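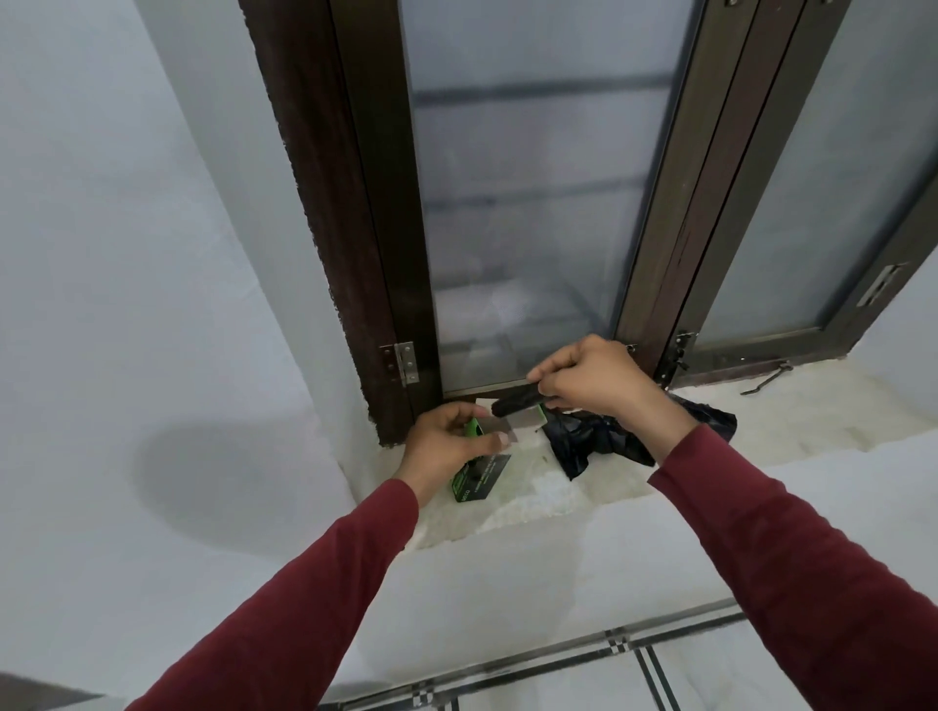
Why Can't You See Through Frosted Glass?

Look at a bathroom window sometime. Light comes in. You can tell if it's day or night. But the tree outside is a green smudge, or it isn't there at all. People will give you a quick answer for this: "The glass is thick." Or: "The glass is white." Don't believe either one until you've checked.

Start with thick. The window at the front of a big fish tank can be much thicker than any bathroom window, and you can count the spots on a fish through it. So thick can't be the answer, or at least not all of it.

Now try white. Is the glass really painted? Sometimes there is a thin film stuck on it, but a lot of frosted glass has no color added to it at all. It is the same stuff as the clear pane in the kitchen. Something else has been done to it.

What was done to it

Run a finger over a clear window and then over a frosted one, if you have both at home. Often one side of the frosted pane feels a little rough, like very fine paper. (Check both sides. Usually only one of them is rough.) The roughness was put there on purpose. One way is to blast the glass with sand or grit. Another is to use strong acid, which eats tiny pits into it. That is a factory job and a dangerous one, so don't let anybody tell you that it can be done with lemon juice.

Why rough makes it blurry

To see a tree, you need light to bounce off the tree and reach your eye. Clear glass is smooth, so light goes in one side and comes out the other in good order. Light from the top of the tree stays apart from light from the bottom.

Rough glass has thousands of tiny slopes, and each one faces its own way. Light bends a little when it goes through a slope. One bit bends left, the next bends up, the one after that goes down and to the right. Nearly all of the light may still get through, but it has been mixed up. Your eye gets light from the tree, the fence and the sky all in one spot. Mix those together and you get a pale, milky glow. Scientists call this scattering.

Snow looks white for much the same reason. A single bit of ice is clear. A pile of it scatters light every which way.

Don't take my word for it

You need a piece of clear sticky tape, the kind that looks cloudy on the roll and is sold as "invisible." You also need a frosted window and a grown-up who says it's OK.

Press the tape hard onto the rough side of the glass. Rub it with your thumb until it is flat. Wait 15 seconds. Now look through the taped part and through the part beside it.

On many windows the taped strip turns much clearer. The glue has filled in the pits, so the light meets a smoother surface. A drop of water can do the same thing until it dries. If you can't see any change, try the other side. If you still can't, you may have a window with the rough layer shut up inside, or glass with a wavy pattern that is too deep for tape to fill. A test that doesn't work still tells you something about your window.

Is it really private?

Here is a claim I'd be careful with: "No one can see in through frosted glass." Hold your hand flat against the back of a frosted pane and ask a friend what they see. They'll see a hand, probably with all 5 fingers. Move it back as far as your arm will go and it turns into a blob. The farther away a thing is, the more its light gets spread out and mixed before it reaches you. So a shampoo bottle leaning on the glass is easy to spot, and a person across the room is hard.

Night changes things too. With a bright lamp on inside and darkness outside, shadows can show up well on the glass. On a dark December evening, go outside with a grown-up and check your own bathroom window before you trust it.

Words to know

Pane: one sheet of glass in a window.
Sash: the frame that holds a pane. On many windows this is the part that moves.
Translucent: lets light through but not a clear picture.
Transparent: lets light through so you can see what is behind.
Opaque: lets no light through.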